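Setting Up and Maintaining a Shared Locker Bank

Posted 30/12/2024 by Obed Owusu
Filed under: Facilities, Storage

This guide covers keyed metal lockers of the type used in studios, small offices and workshops: sheet-metal body, hinged doors, one cam lock per compartment, louvered vents in the doors. It deals with key control, cleaning, assigning compartments, packing and lock trouble. Combination and electronic locks are handled differently and are left out.

Tools and materials

Numbered key tags with split rings
Label inserts or adhesive labels
Permanent marker, fine tip
Microfiber cloths, mild dish soap, bucket
Soft brush for the vents
Dry graphite or PTFE lock lubricant
Phillips screwdriver and small adjustable wrench
Clear plastic bags for small items
A spreadsheet or paper log

Step 1. Record the lock codes

Most cam locks have a code stamped on the face of the cylinder or on the key. Read it with a flashlight and write it down before anything else is moved. Each row of the log needs the locker number, the lock code, the number of keys and the name of the current user. If the code is worn off both the lock and the key, write "no code" and have a spare cut from the existing key while it still works.

Codes repeat. The bank at Lerkora had two doors that opened with the same key, and the fault went unnoticed until the log was made. Try each key in the neighboring locks as you go. Where two match, change one of the cylinders.

Step 2. Number the doors

Number from the top left, across each row, then down. Do not number by column, as people reading a row of doors expect the next number to be beside the last one. If the door has a label holder, use a printed insert. If it has none, put the label in the upper left corner, clear of the vent.

Step 3. Decide where the keys live

There are two workable systems.

Key in lock. An unassigned locker keeps its key in the door. The user takes the key when the locker is taken and puts it back when the locker is cleared. A key in the lock then means the locker is free.

Key cabinet. All keys hang on numbered hooks and are signed out. This loses fewer keys but needs one person to run it.

Choose one and write it on a card near the lockers. Mixing the two makes the log useless within a month.

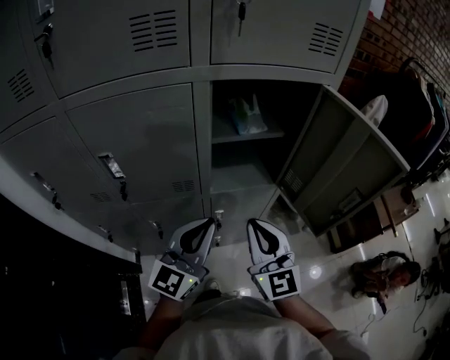
Whichever system is used, store the spares in another room. A spare taped inside a locker is no help when that locker is shut.

Step 4. Empty and clean

Work on one compartment at a time, top row first, so that dust falls onto surfaces that have not been cleaned yet.

Remove everything, including the shelf if it lifts out. Brush the vents from the inside outward. Wipe the walls, shelf and floor of the compartment with a damp cloth and a little soap, then with a second cloth and plain water. Dry the bottom seam. Leave the door open until the inside is dry to the touch.

Do not use scouring pads on painted steel. Adhesive residue comes off with rubbing alcohol on a cloth; test a hidden spot first.

Step 5. Assign by use

Upper compartments: light items in regular use, such as hats, paper and spare shirts.
Middle compartments: bags and anything handled several times a day.
Bottom compartments: shoes, tools and heavy items.

Long coats should go on a rack. Folded into a short locker, they cover the vent and come out creased. Damp clothing should not be put in a locker at all.

Step 6. Pack the compartment

Put small loose items in clear bags and set them on the shelf with the opening facing up. Keep 2 inches free behind the vent. Do not hang anything on the inside door handle, as the extra load works the hinge loose over time.

Step 7. Service the locks

Insert and turn each key. A good lock turns smoothly and the key comes out without being wiggled. If it is stiff, apply a small amount of dry lubricant to the keyway, run the key in and out 5 times and wipe it. Household oil collects dust and should be avoided.

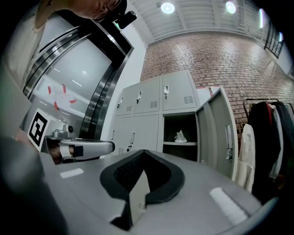
If the key turns and the door stays shut, the cam behind the lock has probably slipped. Push the door in firmly while turning the key. Once it is open, tighten the screw or nut that holds the cam. If the cylinder itself rotates with the key, tighten the large nut behind the door.

Step 8. Check level and clearance

A bank that leans will have doors that swing open or rub at one corner. Set a level on top, front to back and then side to side, and shim under the base. On smooth tile, use rubber shims. Tall banks should be fixed to the wall; in brick, use anchors rated for masonry. Open every door fully and confirm that it clears racks, tables and cables on the floor.

Schedule

Log check: every 4 weeks
Full clean-out: January and July
Lock lubrication: once a year

Changes to the log go to Ohemaa Kyei. Requests for replacement cylinders go to Khang Tạ, with the locker number and lock code.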